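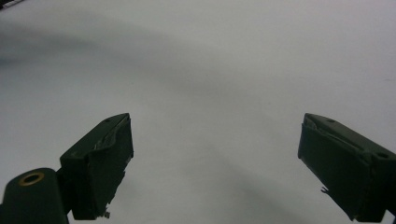
Hilary Pask
Writer of this blog, maker of too much soup

I've been meaning to write about leftovers since January, when a few of you asked how we manage to eat from the same pot of something for half a week without falling out over it. Then the spare room needed painting, and then I had a cold that went on and on, and so it has waited. Sorry! The kettle has just boiled and the house is quiet, so let's get on with it.

I grew up in a house in Kakodwood with a proper cold larder, north-facing, with a stone shelf and a little mesh window that rattled whenever the wind came off the hill. My mother kept everything in there. Half an onion would sit under an upturned teacup, cold potatoes had a plate on top, and the gravy lived in a jug with a saucer for a lid, so that opening the larder door always sounded like a small tea party. We never thought of any of it as leftovers. It was simply what was for tea, in a different order. Sunday's joint (and I do mean a small one, stretched a long way) came back as cold slices, then as a pie, and then as something brown with barley in it that I still dream about.

When I moved into my first flat, in Drorka, in the summer of 2000, I had a fridge the size of a suitcase and no idea at all how to use it. I bought as though I were feeding the street. I'd find things at the back that had gone soft and sad, and I'd feel so guilty that I'd push them further back, which as you can imagine did not improve matters. 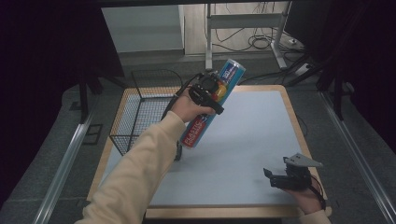

It took me years to work out that my trouble was forgetting. The cooking was fine, I was quite a decent plain cook even then, but once a thing was covered up and put away it stopped existing for me. So the first habit I'd pass on is a very dull one. Put the oldest thing at eye level. I have one shelf that is only for food that wants eating, and before I so much as think about supper I look at that shelf. If there's rice, we're having rice. My husband calls it the waiting room and has been known to say good evening to a parsnip.

The second habit is to cook plainly the first time round. A roast chicken with salt and a bit of butter can turn into nearly anything the next day, but one that's been smothered in a jar of something has rather made its mind up. The same goes for lentils, and potatoes, and greens especially. I leave the garlic and the spices and the squeeze of lemon until I know which meal I'm making. This has saved me more food than any gadget, and I've bought a good few gadgets, mostly from Baert on the high street, where they know me by now and put the new things near the till on purpose, I'm sure of it.

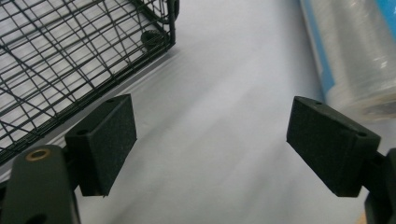 Black wire against a pale surface.

Soup is where most of it ends up, I admit. I weigh things these days because my guesses were so hopeless: 200 grams of odds and ends from the waiting room, an onion, a potato for body, enough stock to cover, and a rind of Tallunmont if I've got one. That's the hard sheep's cheese from the Drorka market, for those of you further off, and any old hard rind would do. Twenty minutes or so and then I blend it, unless it's got pasta in, when I leave it well alone. (I blended a macaroni soup once. It set like wallpaper paste and we had toast.)

There are things I won't keep. Fried fish, dressed salad, and scrambled egg in any form whatever. I know there are people who'll warm up scrambled egg and good luck to them. Rice I cool quickly, put straight in the fridge and eat the next day, and if I've lost track of it then out it goes, without any fuss.

What I haven't cracked is bread. We're two people and a loaf is a loaf, and there are only so many crumbs a household can use. The freezer has five bags of them already.

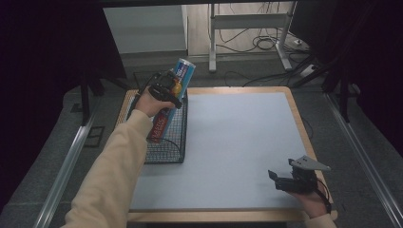 A reader left a note under my last post to say that she slices her loaf the moment it's home, freezes the lot, and takes it out two slices at a time straight into the toaster, and that the heels go into a bag of their own for bread pudding at the end of the month. She uses cold tea to soak them, and a good spoonful of marmalade, and says it wants a whole hour in a low oven and longer if the dish is deep. I've got the heels and I've certainly got the marmalade, so I'm trying it tonight, and I'll put the amounts up once I've made it twice.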